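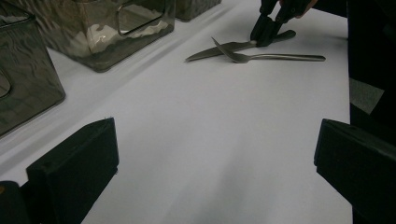
Flakarent Adds Cutlery and Table Storage to Its Furnished Apartment Packages

MONSTEAD, 11/17/22 - Flakarent, the home furnishings rental service owned by Flokard, today announced that cutlery and tabletop storage will be part of every kitchen package it rents. The change applies to new rentals starting today. Customers who already rent a kitchen package can add the items at no extra charge when they renew.

Until now, Flakarent kitchen packages have covered cookware, plates, bowls and glasses. Knives, forks and spoons were offered as a separate item that customers had to pick from a list at checkout. Many did not see the list, and the most common call to the Monstead service desk in the first week of a rental has been a question about where the cutlery was packed.

"People move in late in the day, they order some food, and they want to sit down and eat it," the company said in a statement. "They should be able to open one box and set the table."

What Is in the Package

The standard kitchen package now comes with table knives, dinner forks, soup spoons and teaspoons for four people. The larger package has the same pieces for eight. Both include serving spoons and one small paring knife, which is packed separately with a guard over the blade.

All of the cutlery is from the Brandão line, which Flokard has sold in its own stores since the line was introduced. The knives have a straight, narrow blade. The forks have a long, slim handle with a rounded end. There is no pattern on any of the handles, so a lost piece can be replaced without having to match a design.

Each package also comes with a set of open containers for keeping cutlery on a table, a shelf or a counter. Customers can choose clear, white or smoke gray. The containers are rectangular with rounded corners, and they have an opening in the side for lifting. They were added after Flakarent looked at the kitchens in the apartments it furnishes most often. Of 263 apartments checked, 41 had no kitchen drawer wide enough for a standard cutlery tray. Most of those were studios in older buildings.

The containers stand side by side and can be lined up along a wall or the back edge of a table. They are not made to be stacked when full.

How the Cutlery Is Sorted and Packed

Flakarent has set up a sorting area at its Monstead warehouse for cutlery that comes back at the end of a rental. Returned pieces are washed, dried and then laid out on white tables, where they are checked one at a time. White was chosen for the tabletops to make spots, scratches and bent tines easier to see.

The steps are the same for every returned set:

Knives are checked for nicks along the edge and for any looseness where the blade meets the handle.

Forks are laid flat and checked for bent tines. A fork with a slight bend is set aside for straightening. A fork with a cracked or twisted tine is taken out of use.

Spoons are checked for deep scratches inside the bowl.

Pieces that pass go into containers by type. Packing staff then make up sets from the containers, wrap each set in paper and put it in the kitchen box on top of the plates.

The position in the box is also new. In earlier shipments, customers who had ordered cutlery found it at the bottom, under the pans. It will now be the first thing under the lid, together with the packing list and two dish towels.

Pieces that cannot be rented again are collected and sent for metal recycling. Flakarent does not sell used cutlery.

Trial in Monstead

The new package was tried out in Monstead beginning in March. During the trial, 639 kitchen packages went out with cutlery and containers included. Customers were asked to fill out a short card when the rental ended or after three months, whichever came first.

The cards led to several changes. The first version of the package had steak knives as well as table knives, and a large number of customers sent the steak knives back unopened. They are now an optional item. Teaspoons were the piece most often reported missing, so two extra teaspoons have been added to each set. Customers also asked for a container low enough to fit under a wall cabinet with a dish rack beside it, and the height was reduced before the final order was placed.

A few customers asked for chopsticks and for children's cutlery. Chopsticks can be added to any package now. Children's cutlery will be offered next year.

Missing and Damaged Pieces

Flakarent has changed its rules on missing cutlery. Customers will not be charged for the first three missing pieces in a rental, whatever the pieces are. After that, each piece is charged at the price shown on the packing list. Scratches, water marks and normal dulling of the knives are treated as wear and are not charged.

Broken containers should be reported to the service desk. A replacement will be sent with the next delivery to the same area, or the customer can pick one up at the Monstead counter. The broken container does not need to be returned.

Customers are asked to rinse cutlery before packing it at the end of a rental. It does not need to be polished or sorted. The paring knife should go back in its guard.

Price and Availability

The monthly price of the kitchen package stays the same for customers on a rental of six months or longer. For rentals shorter than six months, there is a one-time fee of 35 dollars that covers cutlery, containers and linens. The fee is charged with the first payment and is not repeated if the rental is extended.

The new packages are available in all areas where Flakarent delivers. Orders placed before noon on a working day will be packed the next working day. Customers who are waiting for a delivery that was ordered under the old package can call the service desk and have it changed, as long as the box has not left the warehouse.

Landlords and property managers who rent furniture for several apartments on one account will get the new package as their current boxes are exchanged. They can also order cutlery and containers on their own, without a full kitchen package. The smallest order for this is four sets.

The Brandão cutlery and the containers are also sold in Flokard stores. Rental customers who want to keep their set at the end of the rental can buy it, and the service desk will give a price based on how long it has been rented.

About Flakarent

Flakarent rents furniture, kitchen goods and linens for apartments and small offices. Packages are offered by room and can be combined. Delivery and pickup are included in the monthly price. Its warehouse, service desk and pickup counter are in Monstead.

About Flokard

Flokard designs and sells furniture and household goods through its own stores and by mail order. Flakarent is a fully owned part of the company.

Media Contact

Flokard Press Office, Monstead

Product samples and printed price lists are available to members of the press on request. Please allow five working days for samples.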